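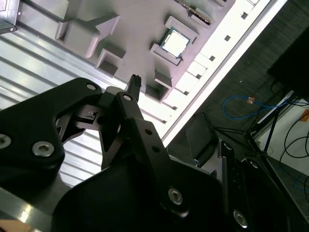 Student Projects / Automation / Spending

Search this site Go

What we bought and what we should have bought
Soledad Pettigrew

Our budget was 236 pounds, to be spent by the end of July. The task was handling processors: a chip held between two fingers, a tray with square pockets, and an open desktop computer next to it. The arm and gripper belonged to the department, so the money only had to cover the bits around them. I thought this would be the easy part.

The first quote, from Mikkelsen, was 198 for a ready-made tray. It was a lovely tray. It would have left us 38 pounds for everything else, including the things we hadn't thought of, and there were plenty of those. Womitz offered printing at 116, and we took it.

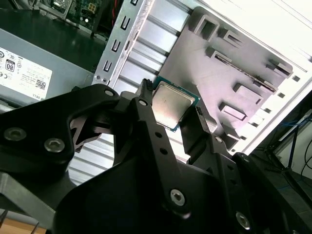 Spare fingertips came next. Fanent sold them at 15 a pair and I ordered one pair, feeling thrifty. I would now order two, as delivery cost nearly as much as the tips and we paid it twice. Nakine never replied to my email about cable clips, and I have stopped checking.

For next year's group, my advice is to price the delivery before the part, and to leave a line in the budget marked "other". Ours was blank in the first draft. By the third it was the longest section.

Contact the project office | Copyright Student Projects | Back to top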